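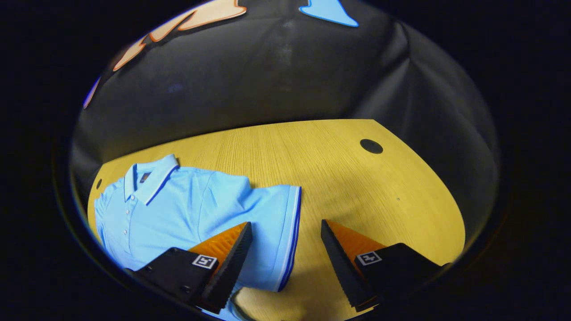
Sky blue polo with navy-and-white tipping on the collar.

The Bollow Polo

Item 2379. Sizes S to XXL. $28, or $36 with a name stitched on it.

We have sold the Bollow to bowling leagues, dental offices and one funeral home in Partington that wanted something "a little more upbeat." It is a plain short-sleeved polo for people who have been told to wear a plain short-sleeved polo, and it holds up its end of the deal.

The knit is midweight. It breathes well enough for a June cookout and is thick enough that your undershirt stays your own business. Wash it warm with similar colors. Tumble dry low and pull it out while it's still a bit damp, unless you like ironing, in which case we have other shirts that will make you happier.

Sizing
The Bollow runs long in the body. Marion Lamont in our Gillport shop is five foot two and calls the medium a dress. If you plan to tuck it in, order your usual size. If you never tuck anything in, go down one. Big shoulders, go up one and forget what we just said.

Stitching
Up to 12 letters on the left chest, navy thread only. Said Erraji runs the machine and will sew exactly what you write on the form, so please read it over. We still have a shirt here for a "Bran" whose mother meant Brian. Allow nine working days. Stitched shirts can't come back.

Team orders
Ten or more shirts ship free anywhere in the state. Call Hajar Filali and have your sizes ready — all of them, including the guy who says he'll get back to you.

Exchanges
Unworn and unwashed, within 30 days, with the slip. We do sniff them.

Also from Zillard: Bollow Long Sleeve (item 2901), Partington Windbreaker, tube socks.

Prices good as of Saturday, February 17, 2001.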